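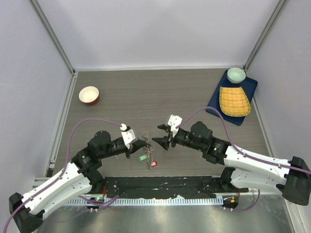
Left arm holding the tinsel strand, right gripper open beside it. Bowl at the back left, tray at the back right.

Ticket: Spares and second bench, budget query
Opened by: Benedikt Kofler
Queue: Equipment planning
Status: Waiting on supplier

Opening note
Hello all, and thank you for being so patient with me over this one. I was asked to put together a figure for a second two-arm bench to match the one we have, and I thought it would be an afternoon's work. It has grown a bit, so I'm keeping everything in the ticket where we can all find it (and where I can find it, if I'm truthful).

The first quote from Utinach covers the two arms, both grippers and the mounting beam. It doesn't cover the enclosure, the tabletop or any cabling, and I only spotted that on my third read through. Amer will do the enclosure and side rails separately, with 12 weeks' delivery.

Update 1 - fingers
The question I keep being asked is whether we should buy the same pointed fingers again or pay extra for the soft pads Zou have been offering. My feeling is that thin, crinkly stuff like the tinsel is just what the pointed ones are for, but they do wear and we have no spares on the shelf. I've asked for 4 pairs to be added as a line of their own, so that it can come out again if the total frightens anybody.

Zou have kindly said they'd lend us a set of pads to try first. I've said yes please!

Update 2 - cables
Small one, but it caught me out. The purple cables running along the arms need enough slack to loop over the wrist, and the standard length on the Utinach list is meant for a straight run. I've asked for the longer version and for a bag of the little fastenings too. They wanted to know which fastenings, so I sent them the part number from our March order.

Update 3 - the money
With everything in, we are over by 3000. I've been back through the lines and there are two places I'd be comfortable trimming. The first is the beam: ours is scratched and scuffed all along and I can't say it bothers me, so I've asked whether they have an ex-display one. The second is the service plan from Clinon, which is priced for 17 visits and seems generous for two benches in the same room.

I would much rather not trim the spare fingers, or the spare electronics module for the arm base. We were without one for the best part of a fortnight last winter and I don't fancy repeating it.

Update 4 - 23 August 2022
Clinon have come back with a smaller plan and were very nice about it. Utinach are checking their stock for the beam. Amer will hold their price until the end of next month, so we do have a little room to breathe - not a lot, mind.

Still to do: Utinach's answer on the beam, the revised total, and a decision on the pads once the loan set arrives. I'll leave the ticket open until the order number is in.

Benedikt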